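8/14/26, Malska bench notebook

Carrying on from the planner timeouts. Plan for the day was to get the self-filter on the overhead view sorted, then go back to the grasp scorer if there was time left.

Pulled Maurya up to the current main branch first thing. Build was clean apart from the old warning in the depth node, which I have left alone. Config is the Plomine one with two changes: voxel size back to the default, and the replanner allowed 300 ms before it gives up. It was 99 ms before, which is far too tight once the arm has been padded in the collision model.

Main problem is still what the overhead camera does with things lying next to or under the arm. The self-filter removes every point inside the padded arm model, and the padding is generous, so anything close to a link goes with it. The tracker then loses the object, waits out its timeout and drops it from the world model. The planner is then quite happy to send the elbow through the place where a plate was. 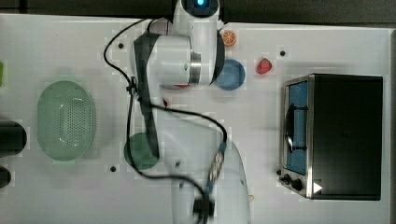 Overhead view, arm across the middle. Green plate partly under the link, blue plate overlapped on the other side.

Both plates are bad cases for the filter. The dark green one is the worse of the two, with the link over its right portion and the cable crossing it as well. The cable is not in the arm model at all, so its points survive the filter and get attached to whatever is nearest. In the logs this shows up as an object whose height jumps about while its outline stays put. I had put that down to depth noise last week and wrote as much in this book. That note is wrong, please ignore it.

Changes made:

Tracker no longer ages out an object if its last known footprint overlaps the arm's projected silhouette. It is marked occluded and kept at its last pose until the camera has a clear line to it again.

Padding on the forearm and wrist links cut down. Base link left as it was.

Cable: crude fix for now. Thin connected clusters that touch the silhouette are thrown away before association. This will eat a fork or a spoon lying beside the arm. Needs a proper flag before anyone uses it with cutlery.

Replayed log 318 with all three in. The dropped objects are gone, and the height jumps are gone from most of the run. There is still one short burst near the end where an object flips between occluded and visible on every other update. It wants some hysteresis. Wrote a test for it, which fails as expected, and left it marked as a known failure.

Then the grasp side, using the other camera. The scorer in Gavolano ranks candidates on width, approach angle and clearance, and for small round things it keeps picking a steep approach even when a low one is free. I think clearance is being counted twice, once in the scorer and again in the reachability check, so low approaches are punished for being near the table and then punished again.

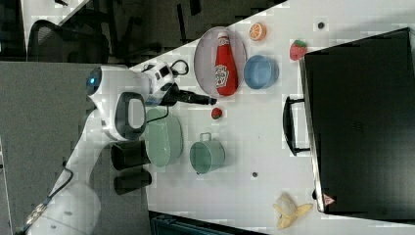 Took the clearance term out of the reachability check and left it in the scorer only. Candidates for small objects now come out with a sensible spread of angles, and the low ones are no longer all at the bottom of the list. I have not checked what this does for tall or awkward shapes. A bottle on its side on a plate is the one I would worry about, where the raised rim ought to rule out some approaches and the scorer treats the plate as flat.

One more thing while in there – the approach vector is logged in the camera frame but the field name says base frame. Cost me nearly two hours. Renamed the field and bumped the log version, so old logs need the converter in the tools folder before they will load in the viewer.

Still to do:

Hysteresis on the occluded flag, then take the known failure mark off the test.
Cable as a proper part of the arm model, or at least a mask that follows the wrist.
Plate rims in the scorer.
Ask whether Plomine needs the longer replan limit too, or whether it should be a local setting only.

Branch is pushed, not merged. Don't merge before the cutlery flag is in.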